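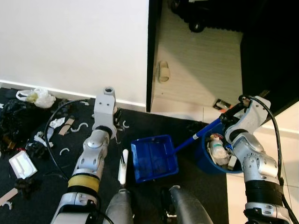 Una clienta nos escribió que la tinta Vornach le tardaba en secar sobre cartulina satinada y que si era normal. Pues sí, en satinado tarda. Es tinta de pigmento, no colorante. Diez minutos o pistola de calor, y no tocar.

Almohadilla de tinta Vornach, tamaño grande
Ref. 618
Color: gris pizarra. También en verde musgo y en teja (teja agotado hasta nuevo aviso)

Tinta de pigmento para sellos de caucho y de fotopolímero. Cubre bien en kraft, cartulina lisa y papel de acuarela de grano fino. En vitela no la recomendamos, se corre. Sirve para embossing en caliente, polvos transparentes mejor que los blancos.

Almohadilla de espuma en relieve, se puede entintar un sello más grande que la propia caja. Tapa con cierre a presión. Guardar siempre tumbada, boca abajo si se usa poco.

Recarga aparte: frasco con cuentagotas, ref. 121. Vale para todos los colores de la serie, pedir el mismo tono. No mezclar con recargas Drolitard, son de base distinta y la espuma se estropea. Ya nos a pasado.

Limpieza: toallita húmeda sin alcohol o el limpiador Vachon en espray. En fotopolímero puede quedar sombra, no afecta al estampado.

Packs
- Suelta
- Almohadilla + recarga
- Caja de 10, surtida, solo para talleres y tiendas. Pedir por correo.

Los bloques acrílicos Tundbridge no van incluidos, estan en su sección. Los sellos tampoco.

Envíos: salimos a diario si el pedido entra por la mañana. Canarias consultar. Devoluciones con el precinto sin abrir, abierta no se admite.

El gris de la etiqueta sale más claro que el real, fiarse de la muestra estampada.

Ficha actualizada: 18 de mayo de 2023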